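Guest Room and Entry Refresh, Delorme House
Progress report to Phyllis Haslam
Prepared by Yuzhen Qin, March 8, 2015

Work on the second floor guest room is on schedule. The old border and two layers of paper were stripped from all four walls, and the plaster was patched and sanded. Primer went on in a single coat except on the north wall, which needed a second where old paste had soaked in. Wall area to be papered is 527 square feet.

The Brullard stripe was ordered in November and came in under two dye lots. Brunello Valentini sorted the rolls and assigned the smaller lot to the closet wall and the window return, where the change in shade will not meet the main run. Seams on the east wall have been checked and are flat. 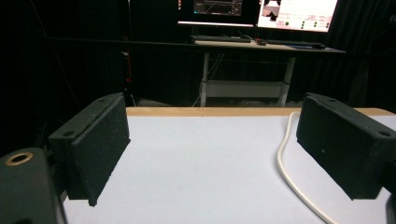

Will the guest room be ready for the family visit?

The room can be slept in once the baseboard is painted and the carpet is back down. Curtains may follow later, and the existing shades will stay up until then.

In the entry, the console and bench have been moved to the hall for storage. Rakiya Nwankwo has proposed Geline gray for the stair wall in place of the cream on the plan. The change adds $53 to the paint line. A sample board is at the foot of the stairs. Approval is needed before the trim is started.

Spending to date is within the second payment. Paste, primer and patching compound came to $167. The lighting allowance of $400 has not been touched. The sconce listed on the plan is out of stock, and Océane Chisholm is getting a price on a similar one with a shorter arm.

Open items: stair wall color, sconce, replacement for the cracked outlet cover behind the bed.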